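**Progress note to Valente, 2021-01-19**
Solar sleeve pilot, Eltthorpe

We have sewn 56 of the 200 sleeves promised for October. Nonatska sent the flexible cells late, and I don't fully believe their new delivery dates either.

Charging is the weak spot. On a clear day most sleeves bring a basic phone to 70 percent. Under cloud they barely move it, and the supplier's claim of 1000 bending cycles is one we haven't been able to repeat.

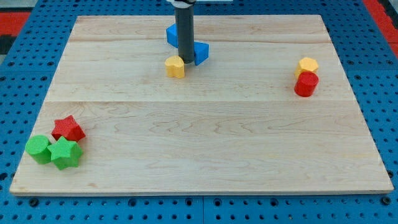 Can the sleeves be washed? Only with the battery taken out, and Noemi Oyelaran still finds the seams leaking after a few washes.

Abílio Simões wants to start selling in spring. I would wait – the testers like the idea more than they use it. Please hold the second payment until Kgomotso Joubert has the new seam results.

Amândio Pacheco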